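Learning > Small Group Economics > Part Two > Chapter 4
Filed under: Course texts, Money and households, Level 1
Last updated July 9, 2022

Chapter 4
Things We Own Together

Start with the kitchen drawer. Any shared house, any shared office. Somebody bought what's in it, somebody else broke part of it, and there are two tin openers and no sharp knife. Chapter 3 dealt with money that passes between two people. Now we need groups, and groups are harder.

The main question for this chapter: when several people use a thing, who pays to buy it, who pays to keep it going, and who gets it at the end? Three separate questions. Students run them together all the time, and most of the marks lost on the Chapter 4 exercises are lost there.

You will need the idea of a running cost from Chapter 2. Go back if it's hazy. Sections 4.5 onwards use a small amount of arithmetic, nothing past long division.

4.1 Three kinds of sharing

Pooled. Everyone pays in, the group owns the thing. If you leave, you may or may not get something back, depending on what was agreed. Usually nothing was agreed.

Lent. One person owns it, the others use it. Very common with furniture. The owner carries the whole cost of buying and the others carry none, but they do wear it out. A sofa lent to four people for two years is a different sofa.

Loose. No clear owner at all. Left behind by the last tenants, or bought so long ago that no one remembers. Cutlery, mugs, clothes airers, the odd chair. Loose goods are the cheapest per item and cause a surprising share of the arguments. Older textbooks leave them out. We don't, as most readers will meet a loose mug well before they meet a jointly owned boat. 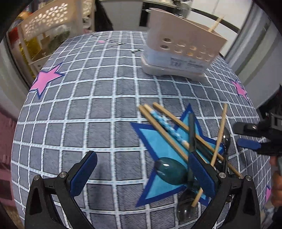 The same thing can move from one kind to another without anyone saying so. A frying pan is lent in the first month, its owner moves out in the spring and forgets it, and by summer it's loose. If the pan is then replaced out of the kitty it's pooled. Same hook on the wall, three kinds of owning in a year. Keep this in mind for Exercise 4B, where you're asked to sort a list of household goods and the right answer for several of them is "depends when".

Key word: kitty. A small sum of money held for a group and spent on its behalf. Also called a float or a pot. In this book, always kitty.

4.2 The house at Serra

We'll use one worked case all through Part Two, so learn it now. Serra is a house in Clindano, five bedrooms, let by the room. Five tenants, one kitchen, one bathroom that works and one that mostly does. The rent is paid separately and doesn't concern us.

What does concern us is everything else. Light bulbs, bin bags, washing-up liquid, oil, salt, pans, the internet, gas. In the year we look at the total for all of this came to £3,565. Gas and internet were most of it, the full table is in Appendix C.

The tenants began with no kitty at all. Whoever ran out of patience bought the bin bags. This is called the last-straw method and it has one real strength: no paperwork. The weakness is that patience isn't spread evenly. In Serra, Tiziana Parisi bought nearly all the small goods from September until Christmas and kept the receipts in an envelope on the fridge, where everybody could see them. Look up "signalling" in the glossary.

In January they set up a kitty. £20 each per month, five people, so £100 a month coming in. The money sat in a Fundport account that all five could look at and two could spend from. They agreed to hold back until there was £500 in it, five months' worth, and to go on paying for gas and internet the old way untill then.

Did it work? Partly. See 4.4.

4.3 Why small things matter more than they should

Now a puzzle. In the Serra case, gas cost many times more than kitchen goods, yet when the tenants were asked what they had quarrelled over, kitchen goods came top. Gas was hardly mentioned. Why?

A few possible reasons. You may think of better ones.

Bills arrive with a number on them. The number gets divided by five and that's that, there is nothing to discuss. A missing peeler has no number.

Use is visible. You can see who has left the pan in the sink. You can't see who had the heating on at noon, or not without a good deal of snooping.

Replacement is lumpy. Tea towels last and last and then one day all of them are rags, and a whole set has to be bought in one go by whoever happens to be at the shop. Serra's single biggest kitchen purchase was £81 at Veveck, for pans and a kettle. The kettle alone took two evenings to agree on. Compare the gas contract, renewed in a few minutes by text message.

Then there's taste. People who'll happily share a boiler will not share a wooden spoon with someone who leaves it in the soup. Economists call this a quality dispute. Everyone else calls it being fussy, but it has a cost, and the cost shows up as duplicates. Five tenants, five private vegetable knives, each kept in a bedroom. Money spent to avoid a conversation.

The standard advice is to write an agreement. Short, one side of paper, on the wall. What is pooled, what the kitty covers, what happens when somebody leaves. The authors of this book think that is right for any group of four or more.

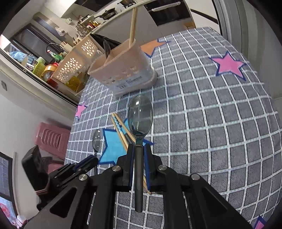
Renzo Bortolotti thinks it is wrong, and wrote to tell us so after the first edition. In his view a list on the wall turns every teaspoon into a matter of law. He has lived in shared houses most of his adult life, and the ones with written rules were, he says, the ones where people stopped doing favours. "Once it's written that Clive does the bins, no one but Clive will ever touch a bin." Better, he thinks, to keep the kitty a bit too big, replace whatever breaks with no questions asked, and treat the waste as the price of a quiet life.

It's a fair point and we've changed the chapter to make room for it. Put in our terms: rules have a cost, so does waste, and a sensible group picks whichever is smaller. For cheap goods that might well be waste. For a washing machine probably not. Where the line falls is the subject of Chapter 5, and there's no single answer there either.

Discussion point. Think of a group you belong to. Would you sooner overpay a little each month or talk for an hour once a year? Put a figure on it, even a silly one. Compare with the person next to you.

4.4 What happened to the kitty

Back to Serra. The kitty reached its £500 on time, at the end of May. Then came two problems at once.

First, Yuzhen Xie moved out and asked for her share back. She had paid in for five months, so £100. The others said part of that was for the pans. But the pans had been bought in the autumn, before the kitty existed, and were still owed to Tiziana out of last-straw money. So two debts, pointing different ways, and no record that joined them up. This is the three-questions mistake from the top of the chapter. Buying, keeping, leaving. They'd settled the second and thought they had settled all of them.

Second, the new tenant, Faizal Yeoh, asked why he should pay in the same as the rest when there was already a full kitty he could draw on. Or should he pay more, to buy his way in? Both have been argued by sensible people. Work out each version before you read on. You have all the figures you need for it.

What they did in the end: Yuzhen got her £100, Faizal paid £100 in on his first day, and the kitty went back to where it was. The pans were left out of it completely. Tiziana was repaid later, in July, after a reminder. In the language of section 4.6 Faizal bought out a leaving share at face value. It's the simplest rule there is and it ignores wear, which is a proper fault when the kitty has been turned into things instead of sitting as cash.

Note that nothing in the above needed anybody to behave badly. Five reasonable people, a small amount of money, and it still took three weeks. Try to remember that when you get to the bigger cases in Part Three, where there are lawyers.
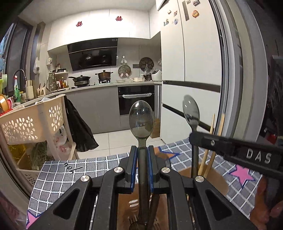
4.5 Working out a fair share

Equal shares first. Total cost divided by number of people. For Serra, £3,565 divided by five is £713 each for the year. Check it yourself.

Shares by use. Needs a measure of use, and the measure has to be cheaper to collect than the argument it settles. Nights slept in the house is the usual one. Someone away half the week pays less towards gas but the same towards the internet, as the line costs the same whether they're in or not.

Shares by income. Common in couples, rare in house shares. Needs trust, and needs people to say what they earn. Clive Hollis offered to do it this way at Serra and was voted down four to one.

For each method, ask what it rewards. Equal shares reward heavy users. Shares by use reward being out. Write down what income shares reward before turning to 4.6, and keep the note, you'll want it for Exercise 4D.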